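Buscar en la revista Buscar Búsqueda avanzada

3. Envases reutilizables en el comercio de barrio: materiales y procedimiento 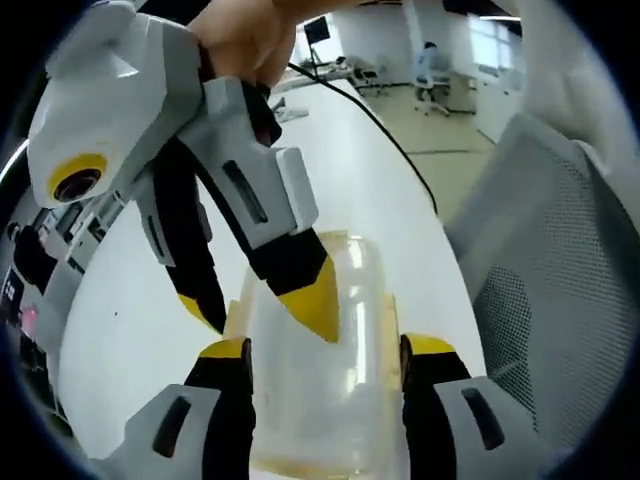
Figura 1. Envase de plástico transparente.

El estudio se llevó a cabo en 39 comercios de alimentación a granel de la comarca de Selarent, todos con menos de cinco empleados. La selección partió del censo municipal y excluyó los puestos de mercado, cuyo régimen de depósito es distinto. En cada tienda se ofreció a los clientes habituales un envase con fianza, que podía devolverse en cualquiera de los establecimientos adheridos.

Se repartieron 420 envases con tapa, suministrados por Plumer en un solo formato. El fabricante dispone de otros dos, pero Godinho (comunicación personal) había observado en un ensayo previo que la mezcla de tamaños complicaba el apilado en el almacén y alargaba la recogida. Cada unidad llevaba un número grabado en la base, que el dependiente anotaba en la salida y en la devolución.

El periodo de observación duró unos 60 días y comenzó en febrero. Los envases devueltos se lavaban en la propia tienda o, si esta no tenía fregadero, en el obrador de Amin. No se controló la temperatura del agua. Se retiraron del circuito los que presentaban grietas, deformación de la tapa u olor persistente, y el motivo de la retirada quedó registrado en una hoja aparte.

Para medir la disposición a devolver se utilizó el cuestionario de Petarov, de 4 preguntas, traducido por Sofia Godinho y revisado por Gwilym Jenkins. Las respuestas se recogieron en el mostrador, en el momento de la devolución. Quienes no devolvieron el envase no contestaron al cuestionario, de modo que los resultados del apartado 4 describen únicamente a los clientes que completaron el ciclo.

La pérdida se definió como la ausencia de registro de devolución al cierre del periodo. Esta definición incluye envases que los clientes conservaban en casa con intención de seguir usándolos, y por tanto sobrestima la pérdida real.

Este sitio utiliza cookies propias y de terceros. Aceptar Configurar

Contacto | Aviso legal | Volver arriba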